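FOR IMMEDIATE RELEASE

Tredindale to Capture Street Runoff for Reuse Under New Water Agreement

TREDINDALE, June – The Tredindale Water District and the engineering firm Vondia have signed an agreement to build a stormwater capture and reuse system beneath the downtown business area. When complete, the system will collect rain that now drains to the river, clean it, and return it to the district for irrigation, street washing and industrial cooling.
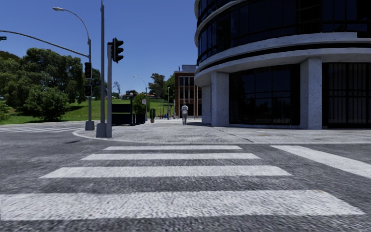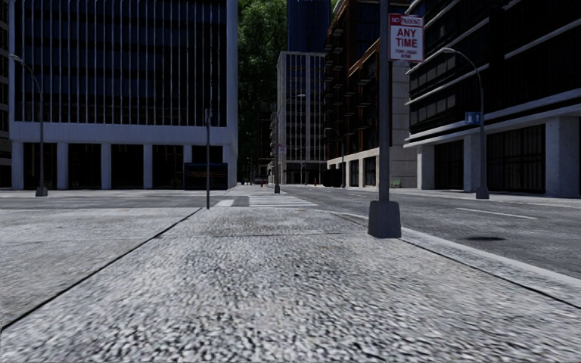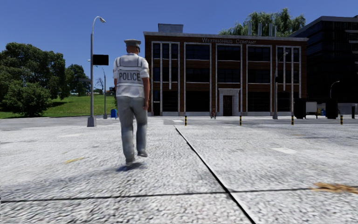
The agreement follows 11 months of study by district staff. Tredindale draws nearly all of its water from a single reservoir, and the level of that reservoir has ended each of the past three summers lower than the one before. During the same period, the district asked residents to limit lawn watering and postponed the filling of public pools. The board of the district concluded that further limits on household use would not be enough to protect supply during a long dry season.

Under the plan, Vondia will install underground storage tanks at five sites. Runoff will enter through existing storm drains and pass through a settling chamber, where sand, leaves and litter are removed. It will then move through a filter supplied by Bako, a manufacturer of water treatment equipment, before being disinfected with ultraviolet light. Treated water will be carried in separate purple pipes and will at no point be connected to the drinking water network.

"Rain that falls on this city should be put to work in this city," the district said in a statement approved by its board. "Drinking water is too costly to produce, and too scarce in August, to be used on ball fields and median strips."

Monitoring equipment will be provided by Iltel. Sensors in each tank will report water level, temperature and cloudiness to the district control room at all hours. If a reading falls outside the permitted range, the tank will close its outlet and the affected customers will be switched to the regular supply until the water has been tested again. Test results will be posted on the district website every month.

The first phase will serve 100 customers, among them the county fairgrounds, the municipal golf course, two cemeteries and several manufacturing plants east of the rail line. Customers in this phase will pay a lower rate for treated runoff than for drinking water. The rate will be set at a public hearing this fall, and written comments will be accepted before the hearing at the district office.

Construction will begin at the north end of the business area and proceed south. Work that requires a lane closure will be carried out between 9 p.m. and 5 a.m. Access to stores, offices and bus stops will be kept open throughout. Property owners next to a work site will receive a notice on their door before digging starts, along with a telephone number for reporting problems with noise, parking or deliveries.

The district will pay for the first phase from its capital reserve and from a low-interest state loan. No increase in household water bills is planned as a result of the project.

Households may also take part. The district will offer 2,000 rain barrels at reduced cost to residential customers, with one barrel allowed per address. Orders will be filled in the sequence in which they are received. Barrels must be fitted with a screened lid to keep out mosquitoes, and the water stored in them may be used only on plants and outdoor surfaces.

About Vondia
Vondia designs and builds water supply, drainage and treatment systems for cities, counties and industrial customers. The firm will operate the Tredindale system during its first year of service and train district employees before handing over control.

About the Tredindale Water District
The Tredindale Water District supplies drinking water and manages storm drainage for the city of Tredindale and nearby unincorporated areas. It is governed by an elected board, whose meetings are open to the public.

Media inquiries: Office of Public Information, Tredindale Water District

###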